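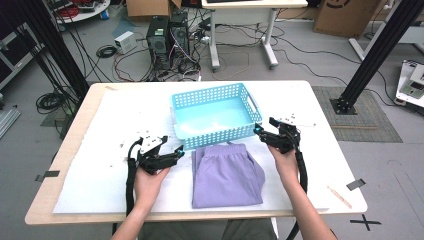
4. Folding and storage in the household

4.1 Material and coding

The interviews in Hustow were made in March, when most families had winter and spring clothes in use at the same time. We visited 124 households. In each of them we asked one adult to show us the places where clothes are kept, and to tell us how the clothes come there after washing. The garments shown to us were written in a list, with type, owner and the way of storing. The complete list has 1222 garments. Of these, 608 were kept folded. The rest were on hangers, on hooks, rolled, or in what our informants mostly called "the pile".

The coding was done by Aniela Szulc and Helge Boström separately. They disagreed in 13 cases, nearly all of which concerned knitted clothes laid over the bar of a hanger. It was decided to count these as hanging, although several informants called them folded. We keep the word "fold" for a garment that can be lifted and moved without losing its shape.

4.2 The rectangle as a common form

When people were asked to describe a garment that is "properly" folded, they spoke first about the outline and only later about the steps. The usual answer was a rectangle. For trousers, one leg is laid on the other and the length is then divided by two or three folds, so that the waistband comes at one of the short or long edges. The lavender garment in Figure 4 shows the form we mean, with the waistband at the top edge. For shirts the answers were less uniform, because the sleeves must go somewhere, and families have strong opinions on this point.

The size of the rectangle is taken from the furniture. In the Wieczorek family the shelves are deep, and everything is folded once less than in the flat next door, where a narrow chest of drawers is used. One woman had moved home two years before our visit and still folded for the old cupboard. Her stacks stood a hand's width away from the back wall, and small things fell behind them. She knew this and did not plan to change.

We found very few people who had learned folding by instruction. Most had learned it by standing near somebody who did it. Three informants had worked in shops before, and they folded around a board or a piece of cardboard. Two of them had kept this habit at home for shirts – but not for trousers or towels.

4.3 Place of work

Folding is often done where another activity takes place. The bed was named most often, then the kitchen table, then the sofa. Those who used a table gave height as the main reason, and older informants spoke about their backs. The bed has the advantage that the work must be finished before night, and this was told to us many times, in almost the same words. The basket usually stays beside the person until it is empty, and in many homes the folded clothes go back into it to be carried to the bedrooms.

The distribution to owners is a separate task, and it is often done by another person. Children from school age were expected to carry their own stack. Whether the stack was then put in the drawer is a different question, and the answers of parents and children did not agree. We return to this difference in Section 5, together with the diaries, where the same families wrote down who did each step during one week.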